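Home Boats Refit Diary About Contact

4 min read

So we finally went to see the boat. If you've been following along since last summer you know I've had a thing for old steel trawler yachts for years, and when Sawsan Najjar sent me the listing for Stoltora in February I read it at six in the morning, in bed, and then woke up In-ho to read it to him too. (He was very nice about it.)

She's an aft-cabin trawler with a single diesel, and she's been sitting in the yard at Bimton under a patched cover. Sawsan is the broker, and she didn't oversell a thing. The first words out of her mouth were "the galley is ugly," and wow, it is. Brown tile! On a boat! But the wheelhouse has those big forward-leaning windows, there's a proper chart table, and the master stateroom has a hanging locker I could stand up in. 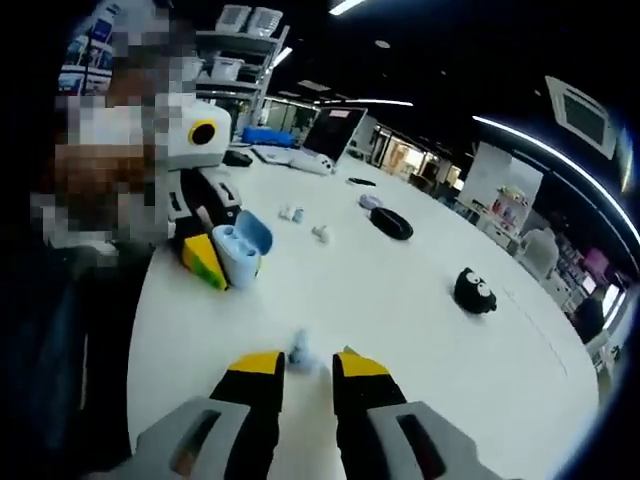 The small light blue case, lid open, at the big white table.

The engine has 400 hours on it since the rebuild, with receipts, and the tanks hold up to 1,000 gallons. I crawled around in there with a flashlight for ages and came out with grease in my hair. The bilge was dusty, which made me stupidly happy. Less happy: the teak on the side decks is worn down to the screws, and there's a soft spot under the port door that I could push with my thumb.

Kyu-ri Seok is doing the survey for us. She did our last boat, little Min, and she found 97 separate things wrong with it, all typed up, and we bought it anyway and never regretted it. She wants Stoltora hauled so she can sound the hull plating properly, and Bimton can't fit us on the lift for another 8 days. I'm trying to be patient. I am not patient!

Meanwhile In-ho is pricing deck options. He's leaning toward pulling the teak completely and going with painted nonskid, and I'm still sulking about it a little, though I did see it on Han-gyeol's boat and it looked pretty sharp. If any of you have done this on steel, tell me what you used and whether it stayed put around the stanchions. Also, does anyone know where to get window gaskets for the older Juvulitz frames? The yard said to try a refrigerator supplier and I can't tell if they were kidding.

23 shares 14 comments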